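Greenwood Annex, Bench 2
Hand-held gripper comparison: pre-use inspection checklist with comments
Inspector: Dean Tindall
Reviewed by: Pauline Staniforth
Date: Mar 11, 2024
Units under inspection: Zakness hand-held, ribbed pads (unit A); Eson hand-held, flat pads (unit B)
Controller: Helum logger, one per unit

Marks used: OK, OK with comment, HOLD, N/A. A HOLD on either unit stops the comparison for both.

Section 1. Body and handle

1.1 Housing free of cracks. A: OK. B: OK.
1.2 Trigger returns fully when released. A: OK. B: OK with comment.
Comment: B is slow over the last part of its travel. Return spring seated correctly. Check again before the afternoon run and log the result under 1.2, not as a new item.
1.3 Mass with camera and cable fitted. A: 735 g. B: not recorded, scale in use at Bench 1.
1.4 No sharp edges where the hand closes. A: OK. B: OK.
Comment: B had a moulding burr near the thumb rest. Filed flush and wiped down.

Section 2. Fingers and pads

2.1 Mounting block screws tight. A: OK. B: OK.
2.2 Pads bonded along full length, no lifting at the tip. A: OK with comment. B: OK.
Comment: one fin on the left pad of A has a nick. It is above the contact area for anything on the current object list. Replace at the May service or sooner if the nick grows.
2.3 Finger opening, full travel. A: 71 mm. B: HOLD, then cleared.
Comment: B first stopped short on the right side. Grit in the slide. Cleaned, cycled 40 times, no further sticking. HOLD lifted by P. Staniforth.
2.4 Fingers meet evenly when closed. A: OK. B: OK.
2.5 Pinch points labelled. A: OK. B: HOLD, then cleared. Label was missing and has been fitted.

Section 3. Camera and cable

3.1 Lens clean, cover ring tight. A: OK. B: OK.
3.2 Both fingertips in view at full opening. A: OK. B: OK with comment.
Comment: B's mount sits lower and loses the tips when they are nearly closed. Affects the comparison, not safety. Shim on order.
3.3 Cable strain relief in place at both ends. A: OK. B: OK.
3.4 Logger starts and stops from the handle button. A: OK. B: OK.

Section 4. Work area

4.1 Floor clear where the operator stands. OK.
4.2 Desk stable under hand pressure at the front edge. OK.
4.3 Breakable items identified before the first pass. OK with comment.
4.4 Cables on the desktop kept out of the reach path. OK with comment.
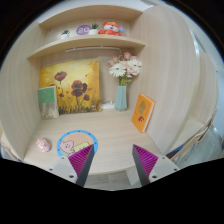 Comments on 4.3 and 4.4: unit A was used for the desk approach check, fingers spread wide, starting at the front edge. The ribbed pads stay easy to pick out against the pale desktop, which helps the operator judge clearance. The vase at the back is the main breakage risk, as its flowers spread up toward the lower shelf and leave little room for a wrist above them. Treat it as a no-contact item for both units. The coiled white cable between the painting and the vase is to be taped down or removed before any grasp is tried in that corner. The mouse and the two books are accepted as first objects. Approach the leaning orange book from the front only; a push from the side could slide it along the panel.

4.5 Second person present during first passes. OK.

Section 5. Release

Unit A: released for use.
Unit B: released with restrictions. No grasps that need the tips in view until the shim is fitted. Repeat 1.2 and 1.3 first.

Open actions
D. Tindall: weigh B, fit shim, repeat 3.2.
P. Staniforth: add the pinch label to the spares list for Eson units. Confirm with Greenwood stores that Zakness pads are held as left and right pairs.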